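Weltonstead Makers' Circle — Minutes of the Visit and Demonstration Meeting, held in the Lis Room, 15/07/2018
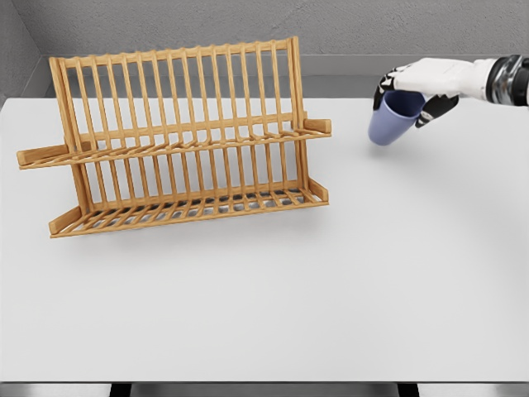 Simulated cup and dish rack task, Drekitz demonstration.

Present: Etenesh Abdella (chair), Dariusz Brzozowska, Florian Cordier (minutes), Zbigniew Czarnecka, Sławomir Czarnecka, and members as per the sign-in sheet, where legible.
Guests: two engineers from Drekitz.
Apologies: the Villey group, whose van would not start.

1. Opening
The chair opened the meeting and asked that phones be silenced. Hers rang during item 2.

2. Minutes of the last meeting
Approved with one correction. Zbigniew Czarnecka did not "threaten" to resign from the newsletter. He "offered." Sławomir Czarnecka asked that it be noted the two of them are not related, as this comes up every time.

3. Demonstration by Drekitz
The guests ran their dish rack exercise on the big screen. Members who had come expecting a robot in the room were reminded that the notice said "simulated," in the second paragraph, in the same size type as everything else.

The task is a household one. A white robotic hand with black fingertips holds a cup over a table, with a wooden dish rack standing nearby, and the cup is meant to end up in the rack. Drekitz has run the exercise 954 times in its current form. Asked how many of those went well, the guests said it depended on what was meant by well, and there was a short discussion of what was meant by well.

Points raised from the floor:

Dariusz Brzozowska asked why the cup was held at a tilt. The guests said the grip is chosen by the software and they try not to take it personally.

Etenesh Abdella asked whether the cup had a handle in any version. It does not in this one. Handles are planned for October, along with bowls.

Sławomir Czarnecka observed that the rack was empty and that in his house this had not been the case since he got married. He wanted to know how the hand would manage with plates already in the slots. The guests agreed this was harder and wrote it down. Sławomir asked that the minutes show they wrote it down.

Zbigniew Czarnecka asked if the hand could wash the cup first. It cannot. He said he would wait.

Florian Cordier asked why the company bothered with a simulation when real cups are cheap. The answer was that real hands are not. The guests explained that a mistake on the screen costs a restart, while the same mistake on the bench can cost a finger, meaning one of the robot's. Members seemed satisfied with this — there was some nodding.

A member near the back asked about jobs. The guests said they did not know of anyone employed solely to put cups in racks. Several parents present said they did, and that the pay was poor.

4. Return visit
Drekitz has invited the Circle to its workshop to see the physical hand. There is room for 5 people per session. The chair proposed drawing names. Dariusz proposed going by length of membership, and was asked how long he had been a member. Names will be drawn.

Action: Etenesh to agree on a day with Drekitz.
Action: Dariusz to bring a hat.

5. Open day
Planning continues for the open day in October. Last year's attendance was 66. Florian has ordered 600 leaflets, which the chair described as hopeful. Drekitz is willing to run the dish rack exercise again and to let visitors try steering the simulated hand themselves, provided we supply a table, a working outlet, and somebody firm to manage the line.

Zbigniew suggested setting up a real rack and a real cup beside the screen so that visitors could race the robot. Carried, with one against. The guests did not have a vote but looked as though they would have liked one.

Action: Sławomir to lend a rack, once emptied.
Action: Zbigniew to find cups he does not mind losing.

6. Other business
The extension cord borrowed in the spring has still not come back. The chair looked at no one in particular for quite a long time.

The projector will need a new lamp before the open day. Florian to get prices.

7. Next meeting
Same room. Day to be set once the Villey van has been looked at.

Minutes taken by F. Cordier. Corrections to him in writing, please, and not in the parking lot.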